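Home | Browse | Surfaces | Fabrics | Downloads | Help

# Cenbridge Room Surfaces: data card

Version 3. Maintained by Hazel Bellamy. Last edited January 5, 2023. 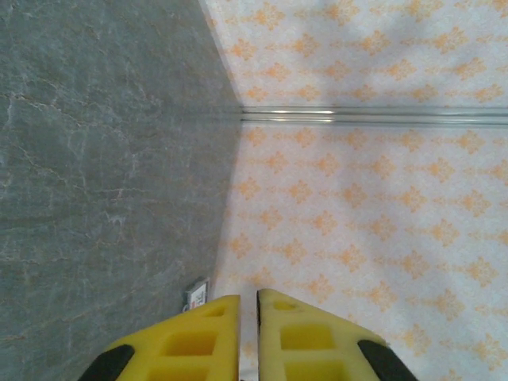
The set covers interior surfaces and the joints between them: stone against wallcovering, trim against fabric, tabletop against upholstery. Each entry is one surface or one joint. Entries were collected in furnished rooms under the lighting already installed there.

## Contents

- 447 entries in total
- 137 stone or stone-look surfaces
- 114 patterned wallcoverings and fabrics
- 40 metal trims, rails and edge strips
- the remainder are plain paint, wood and tile

An entry with two surfaces is filed under the one that covers more area. The second goes in the `adjacent` field.

## Fields

`id` is a running number. Gaps are withdrawn entries and are not reused.

`surface` is the main class: stone, fabric, paper, wood, tile, paint, metal.

`pattern` is one of plain, veined, mottled, striped, damask, floral, geometric. Veined and mottled can be combined. Damask is used for any repeating ornamental motif in staggered rows, woven or printed.

`ground` is the background color, followed by `figure` for the color of veins or motifs. White with orange-tan figure is written `white/orange-tan`. Gray stone with pale veins is written `gray/white` or `gray/tan`; use both if both are present.

`trim` is empty, flat, rounded or grooved. Finish goes in `trim_finish`.

`adjacent` holds the class of the neighboring surface.

`source` is Dumis for the hotel rooms and Cheema for the showroom. Entries with no source come from private apartments.

## Labeling notes

Stone is labeled by appearance. A marble pattern gets `stone` whether the material is quarried, cast or a laminate. Version 1 tried to separate these and the labels did not agree between annotators, so the field `genuine` was dropped in version 2.

Fabric and paper are hard to tell apart at a distance. If the weave is not visible, enter `fabric` and set `weave` to unknown. Do not guess from the pattern.

Color is named by eye against the Etik chart, sheet 2. White surfaces often pick up a blue or gray cast from nearby stone. Record the cast in `note` and leave `ground` as white.

Highlights on metal are not a color. A silvery strip with a bright reflection is still `silver`.

## Known problems

- Motif scale is not recorded. Two damasks of very different size have the same label.
- The Cheema entries are mostly pale and will skew any color statistics.
- Washed-out areas were kept. Filter on `exposure` if they matter.
- Entries added in March use `grey` in place of `gray`. Both spellings should be matched until the next version.

## Changes

3: `adjacent` added, duplicate wood entries removed.
2: `genuine` dropped, `weave` added.
1: first release.

Comments (3)

**tmarsh_k** The Etik chart link in the help pages goes to sheet 1. Is sheet 2 posted anywhere?

**Hazel Bellamy** Link fixed. Sheet 2 is under Downloads, second file.

**plainweave** Would be useful to have motif height in centimeters, even for part of the damask group. I could measure a few of the Dumis rooms.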